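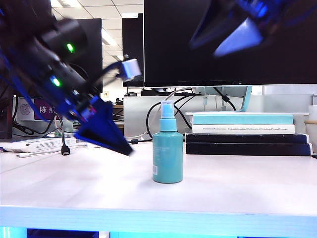
Cleaning a shared desk starts with the surface, and the surface is easiest to do when whatever lives on it has been brought together first. Set the spray bottle down where you can reach it and put loose books in one flat pile, as with the four stacked beside the teal bottle, so they can be lifted off in one go. Cables looped behind the bottle and over a partition can stay where they are until step 5. This section covers white desktops, partitions and monitor stands on the Plurau floor. Screens are covered in the next section.

4.2 Weekly wipe-down

You will need:
A spray bottle with a pump top, filled with diluted Flusier cleaner
Two microfibre cloths, one damp and one dry
A soft brush for cable runs
A tray or spare chair for books and papers

Mixing the cleaner

1. Unscrew the pump and check that the bottle is empty. Rinse it if there is any old solution left.
2. Add 6 mL of Flusier concentrate.
3. Top up with 200 mL of cold tap water and refit the pump.
4. Turn the bottle over twice. Do not shake it, or the pump will spit foam for the first few sprays.

Note: Mixed cleaner keeps for 30 days. Write the mixing date on a piece of tape and stick it to the base. Leave any barcode label uncovered, as the stockroom scans it at refill.

Caution: Never decant Flusier into a drink bottle, even for a short time.

Wiping the desk

1. Switch the monitors off at the button. A dark screen may only be asleep, so check the power light.
2. Move papers, then books, onto the tray. Keep the pile in its original order – people leave things stacked the way they are using them.
3. Spray the cloth, not the desk. Two pumps will do half a desktop.
4. Wipe from the back edge towards you in straight passes, folding the cloth to a clean side when it greys.
5. Lift each cable, wipe beneath it and lay it back along the same path. Brush dust off cables that run over the partition. Keep loose plugs, including USB-C ends, well clear of the damp cloth.
6. Wipe the base of each monitor stand, going right into the corner where it meets the upright.
7. Go over everything with the dry cloth, then wait five minutes before putting books back. Glossy covers will stick to a damp top and can lift the finish.

Caution: Do not spray name signs or anything stamped on the partition panels. Use the dry cloth only. The ink on some panels will smear.

Marks that won't shift

Pen and shoe rubber usually come off with a second pass. For coffee rings, lay the damp cloth over the mark for a minute and wipe again. If the colour is still there, leave it and report it to Chidubem Igwe with the desk number. Scouring pads and Worier paste are not to be used on white tops.

Supplies

Cloths are in the Havlíček cupboard beside the kitchen. Concentrate is kept on the shelf below, item 484 on the order sheet. Ikechukwu Adeyemi places the order, so leave the empty container on the counter for him with its lid on.

Section revised August 21, 2025. Replaces the July sheet.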